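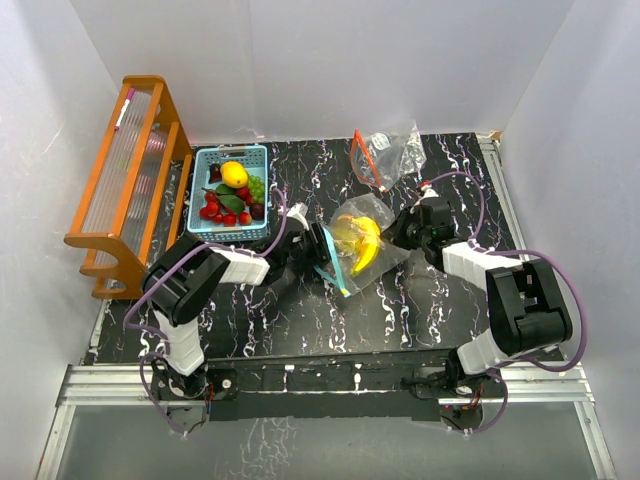 Every few weeks a reader asks me whether it's time to stop packing fruit by hand and let a machine do it. My short answer is not yet, but I've gotten a lot less smug about it than I used to be!

Wiping, vacuuming, stirring a pot: fine, there are gadgets for all that. Zip-top bags are another matter. A bag has no shape of its own, it clings to itself, and you need one hand to hold the mouth while the other does something useful (I drop mine twice a week, and I have thumbs).

So until the machines catch up, my own bagging tips:

Fold the top inch of the bag outward like a cuff. It stays open and the zipper stays clean.
Stand floppy bags in a wide mug while you fill them.
Bananas go in last, or in a bag of their own.
Press the air out from the bottom up, then zip.
Sort by color of zipper if you buy two kinds. Red for the freezer, blue for the fridge, at my house anyway.
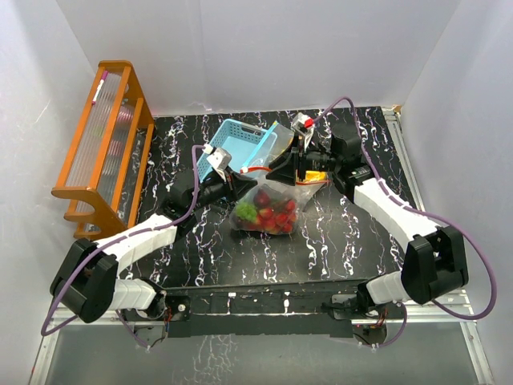
Bestgate, February

Strawberries are where I'd really want help, and where I'd trust it least. Two grippers pinching the top of a bag is the right idea, and it's how I do it too, one hand on each side and lift. Squeezing plastic is easy, though. Squeezing a ripe berry without making jam is the part I'm waiting for.

My neighbor Dagim Mamo thinks we'll have a pair of arms on the counter before his kids finish school. I say they'll do the dishes first. If you've got a better trick for keeping a bag open, write and tell me, and please, no more clothespins, I've tried them.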